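What Happens to the Boxes? Cardboard Recycling in Clendholm
Term Project Report
2023-03-24

Why we picked this

Our group started out wanting to do plastic bottles, like every other group, and then one of us took the bins out after a holiday and could not close the lid. It was all boxes! We began asking neighbors what they did with theirs and got such different answers that we switched topics the same week.

Our main question was simple: do people in Clendholm know what the town will and won't take? We also wanted to find out if tape and labels really matter, since almost everybody we talked to had a strong opinion on that.

What we did

We wrote a one-page survey with six questions and dropped it off at 300 homes, half in the Grimside neighborhood and half closer to the center. We got 248 back, which was far more than we had hoped for (our teacher warned us to expect a small pile). Two of us typed up the answers and the other two checked them. We also kept every box that came into our own homes for a month and sorted them by condition before flattening them.

What we found

Of the 248 homes that answered, 155 said they always flatten their boxes. We were really happy to see that, because flattening was the one thing the town flyer puts in big letters. Tape was another story. Only 77 homes said they take the tape off first, and a lot of people wrote extra notes in the margins about it. One person wrote "life is too short." Another filled the whole back of the page with a method using a butter knife, and we tried it, and it works pretty well on the wide brown kind.

Pulling tape off by hand often brings the top layer of paper with it. Some of our boxes came away almost clean and others looked terrible.
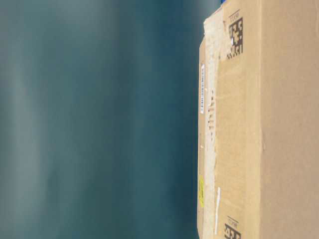
Figure 1. Corrugated box with torn paper and tape residue along one side.

We had guessed that torn paper would make a box worse for recycling. From our reading, it doesn't matter much. The box gets soaked and broken up into pulp anyway, and small bits of tape can be screened out. Grease and food are much bigger problems, and our survey did not ask about pizza boxes at all! That was our biggest mistake and we would fix it first.

Problems

The Grimside surveys went out two days late because the printer jammed. Question 4 was confusing, and several people circled both answers. We left those out of the Question 4 chart but kept the rest of their page.

Next steps

We would love to run the survey again in June, with a pizza box question and a clearer Question 4. We also want to ask stores, who must go through far more cardboard than any house does.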